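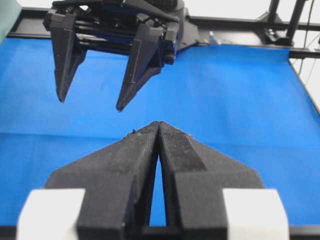 Shoaib Pirzada wrote in to say he never takes a tag off anything until it has spent a night at home, and that I should have put that first in my last batch of mall tips. Fair enough, Shoaib! It's going first this time.

So, hauls. I go to the Vurstead outlets with my sister every October, we come back with the trunk packed, and I have learned most of these the hard way.

Leave the tags on overnight
Try everything again in your own bathroom mirror with your own shoes. Fitting room lighting is a liar. If it still looks good in the morning, snip away.

Receipts
Take a picture of every receipt before you leave the store, while you're still at the counter. Thermal paper fades, and it fades faster in a hot car (ask me about the Kalinowski boots I couldn't return). I keep the paper ones too, in an envelope taped inside the closet door, and I write the last return date on the front in pencil. After that date the whole envelope gets emptied and I start over.

Know where you parked
My sister and I spent a good chunk of an evening walking the wrong level at Saltitz Center with a floor lamp between us. Our spot was 707 and we were sure it was 770. Now I text myself the number the second I shut the car door. Park near the entrance of the store you plan to visit LAST, too, so you're not dragging the heavy stuff through the whole building.

Price stickers
Warm them with a hair dryer for 20 seconds and peel slowly from a corner. If there's still gum left behind, rub in a little cooking oil, wait a few minutes, and wash with dish soap. Works great on mugs and picture frames. Don't use oil on unfinished wood or on a book cover, you'll get a stain you can't get out. On paper I use a plain white eraser and a lot of patience.
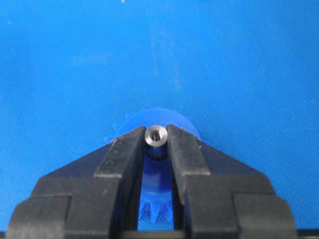 Check fabric by the window before you pay. Mall lights are so yellow in some places that I once bought navy pants thinking they were black, and wore them with a black jacket for a whole season before my sister said something. Most stores will let you walk over to the door with an item if you ask somebody first. While you're there, look at how much lint it's holding, because a bright plain color gives everything away. See the tiny white speck near the top of all that blue? Picture it across the seat of your pants! I'll still buy a blue that strong, but a lint roller goes in the basket with it.

Bags
Bring one big sturdy tote and put all the little bags inside. You won't leave one on the bench outside the pretzel place. I bought my tote at Hurkari 6 years ago and it has been through the wash more times than my towels have. Cold water, hang it by the bottom so the handles don't stretch.

New shoes
Wear them around on the carpet with thick socks for seven evenings before you take them outside. Scuffed soles usually mean no return, so stay off the driveway, and off the kitchen tile too if it's rough.

Gift cards
Write the balance on the front in permanent marker every time you use one. Cross out the old number. When it hits zero, cut the card up right there so it doesn't go back in your wallet. Mine had four dead ones in it last spring.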